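Sorting small things on the table: your questions

Most of the messages we get are about the last stage of a clear-out, when the drawers are empty and what came out of them is sitting on the table. Hazel Hutchins and Estela Tapia have gone through the 191 questions sent in since February and answered the ones that come up most. Last updated 30/10/2018.

Where do I start when everything is mixed up?

Start with the soft things. Plush toys, pouches and cloths take up the most space and hide the rest. Pull them to one side and look under them before you decide anything. Lids, caps and cables tend to end up underneath or on top. A zipped case can stay shut until the loose things have been dealt with.

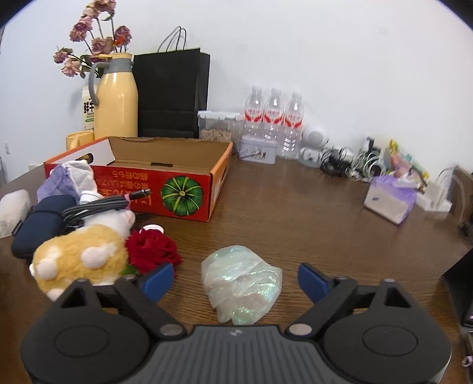
How should I store cables?

Fold the cable into even lengths, leave the plug end showing and put a tie round the middle. A pink tie on a black cable is easy to spot in a full box. Don't pull it tight. If you don't know what a cable belongs to, put a paper label on it and give it a month.

Are artificial flowers worth keeping?

If you put them out, yes. Dust them with a soft dry brush and keep them at the top of the box, as ruffled petals flatten under weight. Stems can be wrapped in tissue.

Can I use a food or gift box?

Yes. A shallow cardboard box with an open top does very well for a first sort, and the printing on it makes no difference. Check the corners for crumbs and wipe the inside with a dry cloth. Put a folded cloth in with anything that might get scratched. For longer storage you will want something with a lid.

What about the mug, the jug and the milk?

Kitchen things should have their own side of the table. Keep drinks away from the box, and put milk back in the fridge before you begin. Loose bottle caps can go straight in the recycling if your council takes them.
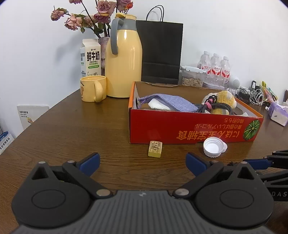

Reading time: 2 min (573 words with comments)

How many things should go in one box?

We don't set a number. If you have to lift out more than two things to reach the one you want, use a second box.

Where do very small items go?

Stamps, erasers and other little blocks get lost among soft toys. Use a small pouch with a zip, or a jar, and put that in the box last.

Can I wash plush toys first?

Read the label. If there isn't one, sponge the surface with cool soapy water and let the toy dry fully before packing it.

Do you sell boxes?

No. Lorena Acuña keeps a list of local shops that give away clean cardboard, and will send it on request.

Related questions
Labelling boxes for the loft
What to do with odd lids
Drawer dividers from card
Packing a shelf of mugs

This site uses cookies to remember your settings. Accept | Manage

Contact the Renach help desk | © Renach Home Sorting | Back to top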